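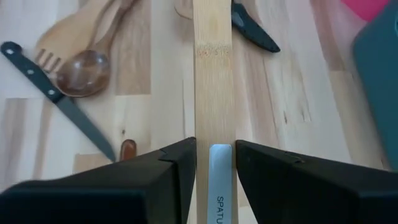 The Kirnex fingertip set is a pair of replacement tips for small parallel grippers, sold with a shim pack, four screws and a printed set-up sheet. I fitted it to the arm on our utensil-sorting bench at Gerlow and have run it for three weeks. Most of the work on that bench is long, flat and slippery, and the squared tips suit it. On a bamboo handle they close on the two straight edges, well below the node, so the rough band stays clear of the contact faces. With the handle held like this the camera at the wrist has the label in view between the fingers, though only the first letters, SPATU, can be read. Our sorting program needs the whole word, so I read labels before the grip and use the wrist view only to check how the handle sits.

Fitting

The old tips came off without trouble. The new ones locate on a dowel and a slot, and the slot has more play than I would like. The sheet says to tighten the screws with the gripper open. I got a better result by closing the fingers lightly on a 3 mm gauge plate, then tightening each side in turn. Done the first way, one tip sat proud of the other and flat handles twisted as they were gripped.

The screws need thread lock. The set includes none and the sheet does not mention it. One screw had backed out by the end of the second day.

Set-up

Closing force is set as a percentage in the gripper menu. The sheet suggests 80. That marked softwood spoons, so I worked down and settled on 65, with a short dwell before lifting. Thin handles need a slower approach.

After changing the tips, teach the tool point again. The new tips are 7 mm longer than the ones we took off, and the old value will drive them into the table.

Upkeep

Wipe the contact faces with a dry cloth at each shift change. Oil from treated wood builds up and the grip starts to slide. Elīna Grigaitė, who runs the same set on the Fladdale bench, also checks the dowel play monthly with a feeler gauge. I have copied her log sheet.

Verdict

Good tips, poor paperwork. The Koppel set is cheaper and its slot is tighter, but its faces are rounded and hold flat stock badly. For mixed utensils I would buy the Kirnex again and throw away the sheet.

Recent reviews
Koppel rounded fingertips, second look
Cable clips for small arms
Feeler gauges for the bench drawer

Contact | © 2026 Gerlow Bench Notes | Back to top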